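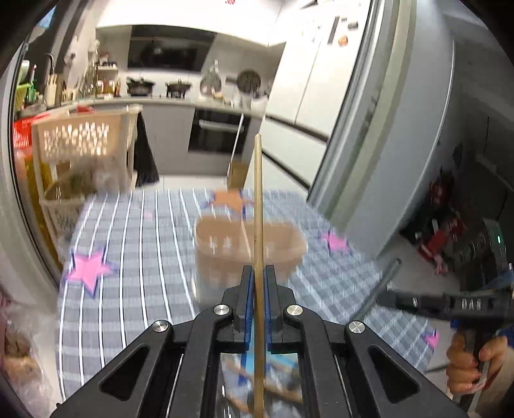

Looking after a pair of hand grippers: the Stumville gallery

14 shares 17 comments

Kunari's set-up sheet for the hand grippers is one side of paper and promises that a pair can be made ready "in moments". I have never managed it. The sheet has a drawing of a gripper on a clean bench closing on a neat block, and I suspect whoever drew it stopped there. We work on a kitchen table in Stumville with a cloth on it, and we close the things on chopsticks.

The routine hasn't changed much since December. Wipe the pads, check the pivots, work the trigger a few times, look for the green light, then pick up something thin. If the fingers meet unevenly you will find out with a chopstick long before you find out with a block. The manual calls the thin-object test optional. I would call the block optional.

The heap test comes after that. Handles and sticks lie across each other, some of them painted and some plain, and one finger has to get in beside the thing you want without shoving the rest along the cloth. Smooth round handles are worse than plain wood in my experience, whatever the pad leaflet says about "universal grip".
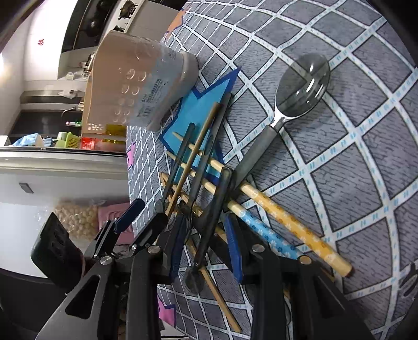 One reader of the previous gallery wrote in to say that we fuss too much over pads, that theirs had never been touched and closed perfectly well, and that most slipping comes from people squeezing too late. Perhaps. I'd still like to see those pads under a decent lamp. Ours pick up a shine where the fingers meet, and once it's there no amount of good timing seems to help. A cloth barely damp with water, then leave them open until they have dried. The spray Kunari sells for the job did nothing water hadn't done already, and it smelt.

Pivots next. There are two on each side and they are easy to ignore, as a loose one feels like a tired hand. Rock each finger sideways with the gripper open. If it clicks, nip up the screw a little and try again. Go too far and the fingers come back slowly, and then you will blame the trigger, take the trigger apart, and lose an afternoon. I speak from December.

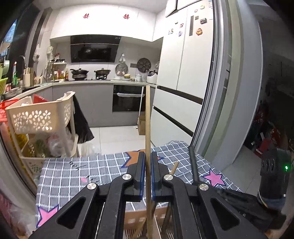
One stick, held upright between the pads.

I don't put much faith in the green light either. It tells you the unit has power. It has never told me that a finger was loose. Nel, the logging program, is a bit more use, though it has its own ideas: at the last service it had 1,041 closes against the 1,043 on our tally sheet, and the help page for Medo, the add-on that is supposed to reconcile the two, suggested restarting Medo. We restarted Medo. It's still 1,041.

Both grippers get the same treatment on the same day — do one and leave the other, and you end up comparing a fresh pair of pads with an old pair and drawing conclusions about the software.
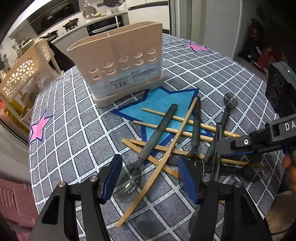 Remedios Casado
Workshop technician, Stumville

Spoons go in with the chopsticks for the last round. A bowl can twist in the fingers if you take it by the rim, so go for the handle first and only try the bowl once the handle is reliable. Kunari says the pads are good for over 100 hours. I've started writing the fitting date on a bit of tape inside the case lid, and we'll see.

Filed under: grippers, pads, upkeep
17 comments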